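I bought the Kitis table with the three-sided Omik surround two years ago, and I've been meaning to write something about it ever since, mostly because I couldn't find a single proper review when I was trying to decide. There were plenty of shop pages telling me it would transform my working life, and one very cross comment from somebody whose parcel had arrived with the wrong bolts, and that was all. So I'm writing the review I wanted to read back then, and I apologise in advance for the length of it (I do go on a bit when it comes to furniture).

First the money, as that was what kept me dithering through most of a winter. The table and the surround together came to £1059 with delivery. I'd never spent anything like that on a table! The one it replaced had been given to me, wobbled from the first day, and had a top so dark that if you put a small black screw down on it you might as well have posted it to the moon. I'd got used to working with a tea towel spread out under whatever I was doing. When I added up how often I'd crawled about on the floor with a torch, the price began to look a little less mad, though I still ordered it late at night and then felt slightly sick over breakfast.

What you get is a plain white top, on the greyish side of white if I'm being fussy, and three upright panels in a pale grey that stand at the left, the right and along the back. The front is left open for you to work from. It's a very simple idea, and I did wonder whether I was paying a great deal for three bits of wall. Having lived with it, I'd say the walls are the best part, and I'll come to those in a moment.

Putting it together was an afternoon's work. The leaflet says one person can do it, and I suppose one person could if they had very long arms and a calm nature. I'd say two. The legs go on easily enough with the top lying face down on a blanket, but turning the whole thing over is a proper lift, and then the back panel wants holding upright while somebody else does up the fixings. We had it leaning drunkenly for a good ten minutes before I noticed that the side panels are handed and I'd got them swapped over. There's a tiny L and a tiny R on the inside lower edge. Look for those before you start, and put a strip of masking tape on each so that you don't have to look again.

One small grumble about the fixings – they're supplied in one bag, all mixed up, with two lengths of bolt so close to each other that I had to line them up on the windowsill to tell them apart. For this sort of money I'd have liked two bags.

Now, the top. It's flat, properly flat, and the thing I noticed on the very first evening was how much easier it was to see what I was doing. Small dark things show up straight away. Anything with a clear edge looks crisp against it, and the light seems to come back up at you, so my old lamp suddenly felt like a much better lamp. I've since turned it down a notch, which I wouldn't have dared to do with the old table.

The other side of that bargain is that a pale top tells tales. Mine has gathered a scattering of little dark scuffs and marks, more of them through the middle and towards the front, just where you'd expect things to be set down and slid about. I minded terribly about the first one. I think I spent longer rubbing at it than I'd spent on the job that made it. By the tenth I'd stopped looking, and these days I only really see them when the sun is low or when somebody is coming round and I try to look at the room through their eyes. If you're the kind of person who keeps the film on a new phone, please do think hard before buying a white worktop, as you'll be unhappy by the end of the first month.

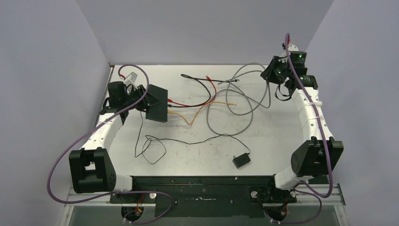
I've tried all sorts for the cleaning. Warm water and a drop of washing-up liquid does for ordinary grubbiness, and I give it a wipe down most evenings while the kettle's on. For the stubborn stuff I bought a tub of Prornano, a thick white paste that smells faintly of pear drops, and went at a patch near one corner to begin with in case it did anything dreadful. It didn't. It lifted the marks that were sitting on the surface (the rubbery, smeary sort) and made no difference at all to the ones that had really bitten in. I'd call that fair. I use it sparingly, with a soft cloth, and then go over everything again with clean water, as it leaves a chalky bloom if you get lazy about rinsing.

Please don't use a scouring pad. I did, once, in a temper, on a spot the size of a lentil, and I now have a dull patch the size of a saucer that catches the light whenever it can.

So, the walls. I said they were the best part and I do mean it, though it took me a few weeks to come round to them. At first I felt a bit hemmed in, like sitting an exam. Then I began to notice the things that weren't happening any more. Bits no longer rolled off the back and down behind the radiator. The draught from the door didn't lift my paperwork. The colour helps as well, being so quiet – your eye stays on the table and doesn't wander off to the bookshelf and all the other things you ought to be doing. I'd worried that pale grey would look like a dentist's, and perhaps it does a little, but I've grown fond of it.

They do cut down the light from the side, and you should know that before you decide where the table is going to live. My window is off to the left, and until I moved things about, the left panel threw a soft shadow across the top for most of the morning. It isn't gloomy exactly, only uneven. I ended up turning the whole table so that the open front faces the window, which meant moving a cupboard as well, which meant finding out what was behind the cupboard, and so that was a Saturday sort of job on its own, as these things always are. If you can plan your spot beforehand you'll save your back.

The panels don't muffle noise in any way I've noticed, whatever the shop page says. They don't make it worse either.

As for sturdiness, I've no complaints. The table doesn't sway when I lean my elbows on it, and I'm not a delicate leaner. I've tightened the leg bolts once since it was built, in April of the first year, when it had picked up a faint creak, and it's been silent ever since. The floor in that room slopes gently towards the door and the feet screw in and out enough to cope with it, though they're stiff and I needed a spanner for one of them.

I should say something about the alternatives, as I looked at a fair few. The one I very nearly bought was the Thái, which is a good deal cheaper and comes in the most beautiful warm honey colour. I went to see it in a showroom and stroked it like a horse. What put me off was that its surround clips on, and when I gave the side a nudge it moved more than I liked. If you only want the screens up now and then, clipping on and off might be just the ticket, and you'd have a prettier piece of furniture for the rest of the week. Mine are up all the time and I was glad of the proper fixings. You can also get the Kitis table by itself and add the Omik surround later, but you'd pay for delivery twice and have to empty everything off to fit it, so if you think you'll want it, get it all in one go.

There are a couple of things I'd change. I'd love a gap or a little notch low down in the back panel for leads to go through, as at present everything has to come round the front or over the side. And I'd like the corners where the panels meet to be easier to clean. Dust settles right down in the join and a cloth won't reach it. I use an old pastry brush, and then the nozzle of the vacuum cleaner if I'm feeling thorough.

Would I buy it again? Yes, I would, scuffs and all, though I'd wait for a sale and I'd have somebody strong round on the day it came. I'm giving it four stars out of five, with the missing one split between that muddled bag of bolts and the want of a hole for the leads. If anyone has cut a notch in theirs without making a mess of the panel, I'd be very glad to hear how you did it and what you used, as I've had a pencil line drawn on the back of mine since last summer and haven't yet been brave enough to pick up the saw.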